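Equipment Planning Group, Lullach Site
Minutes of the October meeting

Present: representatives of Operations, Finance, Facilities and the Simulation Team. Apologies were received from Procurement.

1. Minutes of the previous meeting
Approved with one correction. Under item 4, the storage room referred to should read the lower storage room.

2. Two-arm workstation, purchase proposal
The Simulation Team reported on its kitchen counter tasks, which form the basis of the request for a physical two-arm workstation. The simulated work uses food items, tableware and packing boxes on a single counter. The team considers the task set settled enough to fix the reach and the mounting height. 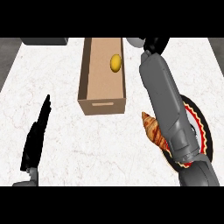
Two quotations were before the meeting. Rullard offers both arms, grippers and controller as one package, with delivery in 70 working days. Wragg quotes a lower price for the arms but excludes the grippers and the mounting frame, both of which would have to be ordered separately. Finance asked that the two quotations be put on the same basis before any comparison is made. The Simulation Team agreed to obtain a revised figure from Wragg - including freight.

Facilities noted that the floor in Bay 2 has not been checked for the proposed frame, and that the existing power outlet is shared with the compressor. A separate circuit will be needed under either quotation. The cost of the circuit is to be charged to the building budget and not to the equipment line.

Decision: purchase approved in principle, subject to the revised quotation and the floor check.

3. Computing time
The current allowance of 200 hours a month under the Citus project was used in full in the last two months. The Simulation Team requested a further 100 hours a month until the workstation is installed. Finance supported the request for one quarter only. Agreed on that basis.

4. Spare parts and consumables
Operations asked whether finger pads and cables should be held on site. It was agreed that one spare set of each be included in the order. Longer-term stock levels were deferred.

5. Actions
Simulation Team: revised Wragg quotation; list of spare parts.
Facilities: floor check, Bay 2; estimate for separate circuit.
Finance: comparison sheet, to be circulated with the next agenda.

6. Next meeting
November, 2 p.m., upper conference room.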